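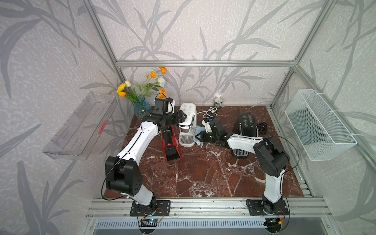
ハリネズミじゃなくてデグーの話です。うちの子、4歳オス、体重260g。2月は219gだったのに。ペレットはVeltanceを朝晩、牧草は食べ放題。獣医さんには「少し重いかも」としか言われず。減らすべき? あとケージ周りの壁紙を替えたくて、灰色の葉っぱと草の茎の柄が候補。かじられるかな。
mukesmont11

Re: 体重
260gなら骨格しだい。脇腹さわって肋骨わかる? わかるなら様子見でいいとおもう。
オナ・オゾリニャ

Re: 体重
いや様子見は反対。9ヶ月で41gは増えすぎ。うちはペレット一日11gまで、おやつ全部やめた。糖尿こわいよ、デグーは。
brenell_deg

Re: 体重
急に減らすほうが危ないって。うちの先代それで牧草も食べなくなった。減らすなら少しずつ、毎週おなじ時間に測る。
オナ・オゾリニャ

Re: 体重
少しずつは賛成。でもペレットの種類は変えたほうが。あれ穀物多くない? 袋の裏みて。
brenell_deg

Re: 体重
mukesmont11です。裏みました、小麦が2番目でした…。肋骨はさわれるけど、お腹はぷよぷよ。回し車も最近さぼりぎみ。

Re: 体重
回し車のサイズは? 小さいと背中反って嫌がるよ。壁紙は届く所ならまずかじる、うちは全滅しまた。柄は好き。
トヌ

Re: 体重
壁から離して置けば平気だけどね。うちは一度もやられてない。
オナ・オゾリニャ

Re: 体重
回し車、買ったときのままなので測ってみます。ペレットは混ぜながら切り替えで。また書きます
mukesmont11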